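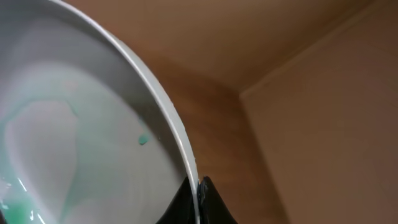 Why does a glaze that fits one clay body craze on another? The glaze and the clay shrink by different amounts as the kiln cools, and when the glaze shrinks more, it is left in tension and cracks.

Most studio potters meet the problem when a supplier changes. A mix that has behaved for years is applied to a new stoneware, fired on the same schedule, and comes out with a fine network of lines. The recipe is usually blamed first. The clay is the better place to start looking.

Thermal expansion in a fired clay depends largely on its silica. Free quartz in the body adds contraction during cooling, which helps squeeze the glaze into compression. A body with less free quartz contracts less and gives the glaze less support. Cristobalite complicates matters, as it goes through its own sudden change in size on the way down, and a body that has formed too much of it can crack outright when a pot is later heated in an oven.

The Putia workshop ran into this in July, after moving its tableware line from a coarse body sold as Kerr to a smoother one called Luvau. The shop fires 400 pieces in a typical load. Its standard liner glaze had been stable on Kerr through several seasons. On Luvau, 70 pieces from the first load showed crazing when they were unpacked, and more developed lines on the shelf over the following weeks.

Delayed crazing is common. A glaze under mild tension can hold for days or months before it lets go, and moisture makes it worse. Porous bodies take up water from washing and from the air, and they swell very slightly as they do. The swelling stretches the glaze from below. For this reason a visual check at unpacking says little about long-term fit.

Putia's response was a line blend of 766 small tiles, covering silica additions to the liner in fine steps, with three bisque temperatures and two glaze thicknesses. That is far more than a small studio needs. Five tiles will normally show the trend: leave one unchanged, add silica to the others in equal steps, and fire them together on the clay in question. Stain each tile with ink and wipe it after cooling, then repeat the ink test a month later.

Silica additions have a limit. Past a certain point the melt stiffens, the surface dulls, and pinholes fail to heal. Replacing part of the sodium and potassium with boron or magnesium is the usual next step. Both lower expansion, though magnesium can shift color, and copper greens in particular tend to gray. The shop settled on a low-expansion frit, Stimine, in place of part of the feldspar, and kept the top temperature where it was.

Overcorrection produces the opposite fault. A glaze under too much compression flakes away at rims and handle edges, a defect known as shivering. On food ware it is the more serious of the two — the flakes are sharp and easy to miss.

Thickness should be recorded with every test. A heavy coat crazes sooner than a thin one, and dipped ware often carries a double layer where pours overlap.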